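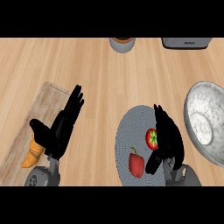 Ovidiu Anghel reckons we should stop adding objects and just collect more runs of the ones we have. Fair point, though I don't think volume fixes this.

Monday, June 2, 2025

Kitchen sim, two-handed set. 392 episodes in the Fostmont folder so far. I replayed 12 at random and threw out 2 where the fingers clipped through the object and the success flag still came up true. If the flag lies, more runs only gives us more lies.

Tomato and pepper share the placemat and they're both red. I'd bet the policy is learning "go to red on the grey mat". Want a colour swap before I believe any score on it. Croissant on the cutting board is easier to tell apart — also far too stiff in the physics, so grip force from those runs is worth very little.

Sanditz wants the bowl as a drop target. Fine, but log it separately.

To do: fix flag check, rerun batch 11, ask Parner about contact settings.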